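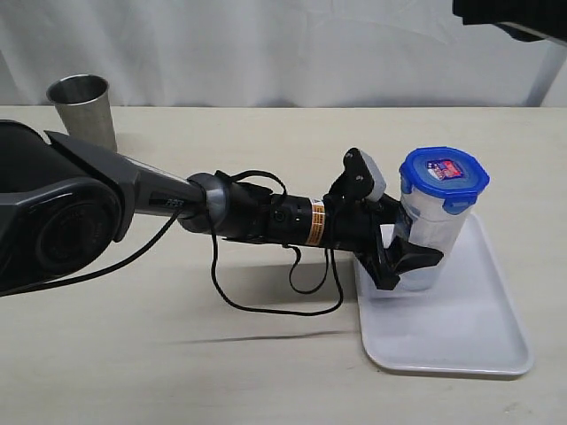 Blue-lid jar on the white tray, arm holding on from the side.

August, by the Clornen bench

I've been collecting example runs for the Plenen pick-and-place set for a while now, and people keep asking me how I get through a long session without wanting to throw the jar across the room. So, a few kitchen-type tips from my table to yours.

Use a tray. A plain white one with a raised lip is perfect, and it gives the jar a home you can move in one go. I shift mine a little and turn it a little between runs, because a model that only ever sees the tray square to the table gets very confused the first time it isn't (ask me how I know!). I do 11 runs per tray position, then move it. Fewer than that and I'm forever fiddling.

See-through plastic is hard. I like it for exactly that reason, but mix it with things that are easier to spot - a bright lid helps a lot, and so does a steel cup. If your early training is going nowhere, start with the easy stuff and bring the frosty jars in later.

Hang a plain cloth behind the table. I don't iron mine, a few wrinkles never hurt anything I've trained.

Look at your cables before every batch! You want enough slack for the wrist to turn all the way, and no loop low enough to snag the tray.
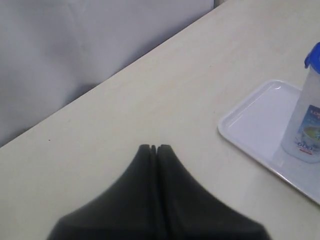 Wrist view, fingers closed, with the tray over to the right.

Check the wrist view too, while the gripper is closed and away from everything. I want both fingertips showing and at least part of the target. If the jar is half out of view at the start I keep the run anyway, as long as the other camera has it. Wipe the table every five batches or so, crumbs and specks show up more than you'd think on a pale top.

Last one: throw out bad runs right away. I used to save them "to sort later" and ended up with 2336 clips in one Histov folder and a very long weekend. Now I mark a fumble the second it happens, reset the jar and go again. Good recoveries I keep, they get their own label - Munteanu lets you put two labels on a run, so use both.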